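Pletley Allotment and Garden Society
Minutes of the June members' meeting
Posted by Tomomi Tsuji, June

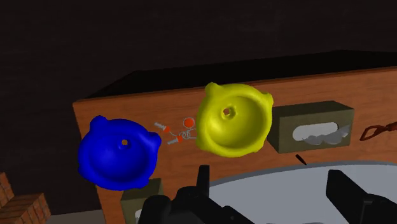
Firouzeh Esfahani asked whether the water question could be taken first, as several members on the lower plots had to leave before eight and had come for that item alone. Agreed. The order below follows the meeting and not the agenda sent out.

Present: Ryota Nishimura (chair), Tomomi Tsuji (minutes), Firouzeh Esfahani, Halima Barasa, Thibault Chevalier and 23 other members. Meeting opened 6.40 pm in the Randden Lane hall.

1. Water on the lower plots

Firouzeh said pressure at the two lowest taps had been poor since the spring and that on warm evenings the last tap gave almost nothing. She had filled a ten-litre can there at half past six and it had taken longer than four minutes. Plot holders were carrying water down from the middle tap, and two of them could no longer manage this.

Thibault had lifted the cover at the junction by the compost bays. The stopcock was fully open. He thought the pipe below it was the old narrow one and had never been changed when the top half of the site was done. He had asked Warkitz to price a replacement run. The quotation was for 88 metres of pipe, with the trench dug by them, and would hold until the end of August. If members dug the trench the price would fall by nearly half.

Halima asked how deep the trench would need to be. Thibault said 75 centimetres, and that the ground past the pear trees was mostly clay. Several members said they would not dig clay in summer. Ryota asked for a show of hands on paying for the full job. Carried, with two against. One of those against asked for it to be noted that he supported the pipe but thought a second quotation should have been got.

Action: Thibault to accept the quotation and ask for a date after the onions are lifted. Tomomi to warn plot holders along the route once the date is known.

2. Minutes of the last meeting

Accepted with one correction. Under item 5, "beans" should read "beams". The beams are the ones in the tool shed roof.

3. Matters arising

Shed roof. Done. Two beams replaced and the felt renewed. There is half a roll of felt left over, behind the door, for anyone who needs it.

Bonfires. No complaints since the last meeting. The rule stays as it is: none before October.

Hedge along Morikawa Road. The council had replied that the outer face is theirs and the inner face is ours. Cutting will wait until nesting is over. Halima still has the long-handled trimmer and would like it collected, as it takes up her hallway.

4. Money

Tomomi reported that the current account stood at 167 pounds after the roof had been paid for. The reserve is separate and covers the pipe. Three rents are outstanding. Two of these are expected shortly. The third holder has not answered two letters and the plot has not been worked this year. Ryota will call at the address before a notice is sent.

A member asked why the seed order had cost more than last year. Tomomi said the prices had gone up and we had also ordered more potatoes. The potatoes have all been sold on to members, so the difference is smaller than it looks in the accounts.

5. Waiting list

There are 23 names on the list. Nine of these have been on it for longer than three years. Firouzeh proposed that full plots coming free should be split in half unless the next person asks for a whole one. She said many new holders give up in the second year because the ground gets ahead of them.

Discussion was long. Points made for splitting: the list moves faster, and half a plot is enough for a household. Points against: there is only one shed base on each plot, the paths would have to be altered, and a half plot can't be joined up again easily once there is a fruit tree in the middle of it. Thibault said he had started on a half plot and had been glad to get the other half when it came.

It was agreed to try splitting the next two plots that fall vacant and look at it again next June. The rent for a half plot will be half the full rent, with the water charge shared the same way. Deposits unchanged.

6. Slugs

Raised by Halima. She has lost two sowings of lettuce and all her dahlias. Other members reported the same on the shaded side. Nematodes had worked well for one member and not at all for another, who thought he had put them on too early when the soil was cold. Ryota reminded members that metal-based pellets of the old type are no longer allowed and that any still in sheds should go to the tip, not the skip.

A bulk order of nematodes for next spring was suggested. Names to Halima by the end of January.

7. Summer show

To be held in the hall as before. Classes are unchanged apart from two. The longest runner bean will now be measured straight along a rule and may not be pulled. The chutney class is divided into fruit and vegetable, with tomato counted as vegetable for this purpose.

Exhibits to be on the tables by 10.30 am. Judging at eleven. Teas from two o'clock. Offers of cakes to Firouzeh, who also needs someone to look after the urn.

8. Any other business

The padlock on the lower gate sticks. Thibault will oil it. Please do not leave the gate propped open in the meantime, as there was a deer on the site last month.

A garden fork with a green handle has been in the shed since March. If it is not claimed it will go into the shared tools.

Ryota thanked the members who had strimmed the main path.

Meeting closed 8.25 pm. The next meeting will be in September, same hall, and will start at 6.30.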